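Rantala arm: setup and care FAQ
Skallstead help pages, updated 4 Nov 2021

How do I set up the practice room?
Load the Drernari living room in the simulator and wait for the floor to finish drawing.
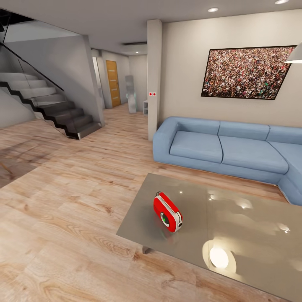 Grip calibration comes first after any gripper change. Run it 7 times at one height. The red and white radio on the coffee table is the target, so leave it lying on its side.

Why does the arm stop with error 609?
The fingers met something early. Lower the approach speed and clear the fault.
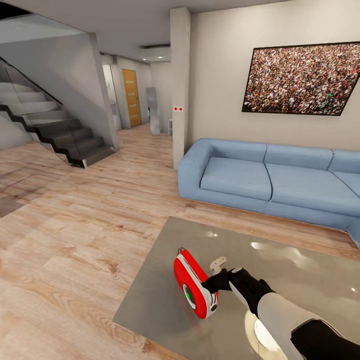 Gripper fingertips at the right side of the red device.

How is the lift checked?
Raise the radio clear of the table and hold – 24 seconds is enough.
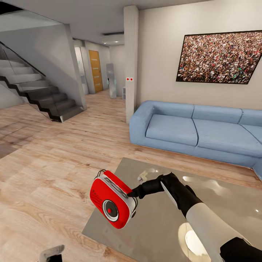
Jutenance Owner's Notes, Issue 7, p. 24

When are the finger pads due?
Every 400 cycles on the real arm. Reset the counter afterwards.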